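Vodley Clothing Swap - helpers wanted, January

Vodley is looking for 6 people to help run our winter clothing swap. Paid, short term, no experience needed. Two shifts a day, you pick one.

What you'd do: check donations at the door, sort by size, fold, restock tables, help folks find stuff. T-shirts are the bulk of it, then kids' coats. 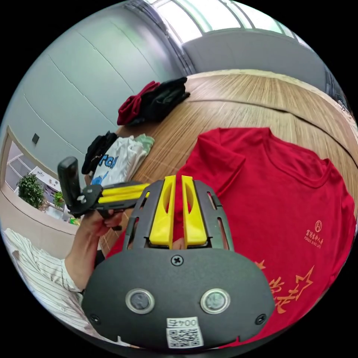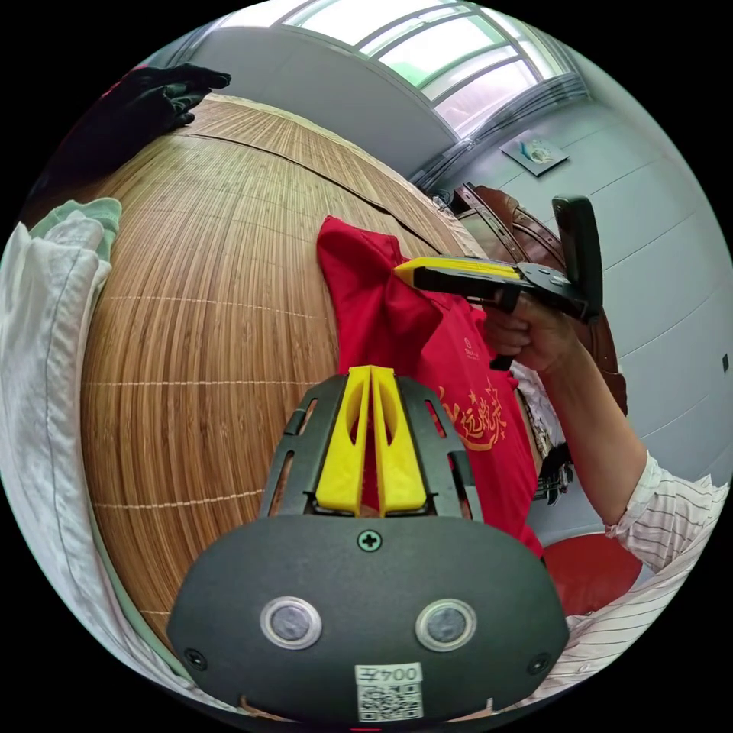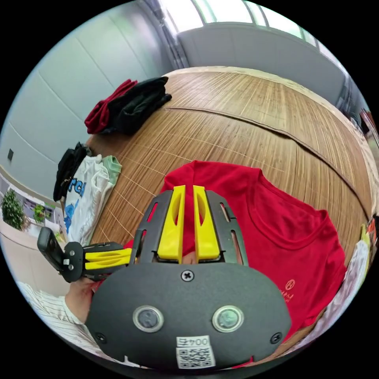
Filipa Aguiar writes that the sorting goes faster than you'd expect, but wear real shoes and eat before your shift, the break is short and the line at the door isn't.

Pay: $85 per shift, paid the same week. Lunch not included, coffee is.

Where: the old Leitão building on Undlow Street, side entrance. Bus stops right outside. Parking is bad - don't count on it.

We expect roughly 2,000 items so you'll be on your feet most of the day. Some lifting, bags up to 40 pounds. If you can't lift thats fine, say so and we'll put you on the check-in desk.

Must be 18 or over. Spanish or Portugese a plus.

To apply: send name, phone, which shift (morning or afternoon) and any days you can't do. No resume. Posted 3 December 2020, open till the spots are filled.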